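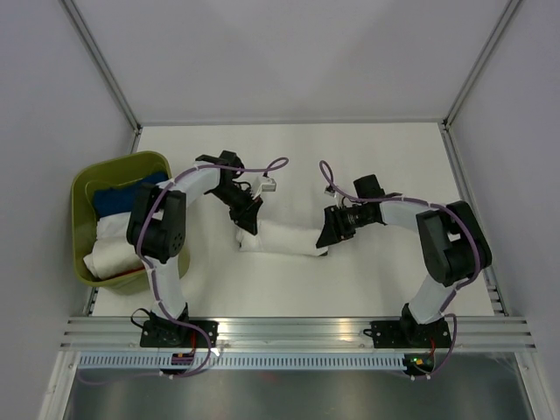

Ravindran D'Souza wrote to me after the last session to say he'd washed his cotton sweater exactly the way the label told him to, cool water and all, and it still came out a size smaller. So was I wrong about heat being the problem?

Partly, yes, and I'm glad he asked (thank you, Ravindran!), so let's start there before we get to the new stuff.

## Cotton and shrinking, again

I made it sound last time like hot water is the whole story. It's a big piece of it, but the bigger one for cotton is tension. When yarn is spun and then knit or woven, it gets pulled the whole way through the mill. The cloth gets rolled up while it's still stretched and then cut and sewn like that. Water lets the fibers swell and slide, and the yarn goes back to the length it wanted to be all along. We call that **relaxation shrinkage**, and it'll happen in cool water too, mostly in the first few washes. Knits do it more than wovens because a loop has more room to change shape than a straight yarn does.

Then you put it in the dryer and the tumbling makes it worse. My guess is that's where the sweater went.

Wool is a different animal (sorry). Wool fibers have scales, and when they rub together in warm soapy water they lock up and don't let go. That's **felting**. A relaxed cotton knit you can sometimes tug back into shape while it's damp. A felted sweater is a hat now.

## Twist

Okay, new stuff. Pull a bit of cotton ball apart and it gives up right away. Now roll it between your fingers while you pull, and it holds. Twist presses the fibers against each other so friction can do its job, and that's really all yarn is.

Words to know:

- **S-twist and Z-twist**: which way the yarn leans. Hold it upright and look at which letter's middle stroke it matches.
- **Ply**: two or more yarns twisted together, usually the opposite way from how each was spun.
- **Low twist**: soft, thirsty, sheds more lint. Good for towel loops.
- **High twist**: crisp and hard-wearing. Push it far enough and you get crepe, which wants to kink up on itself.

I keep two towels from Stumari at home, and the low-twist one is lovely on your face but it has been snagging since March. The other one feels like a doormat and I expect it'll outlive me.

## For next time

Cut a square from an old T-shirt you don't care about, 26 cm on each side. Mark which way the ribs run. Wash it 3 times at 60 degrees Celsius, let it dry flat each time, and measure both directions after every wash. Write the numbers down even if they look wrong. I like the wrong ones!

If you've got wool scraps, do one of those as well, but please keep it in its own wash.

Reading is the chapter on yarn structure, up to page 80. You can skip the part on texturized filament, we'll get to polyester later.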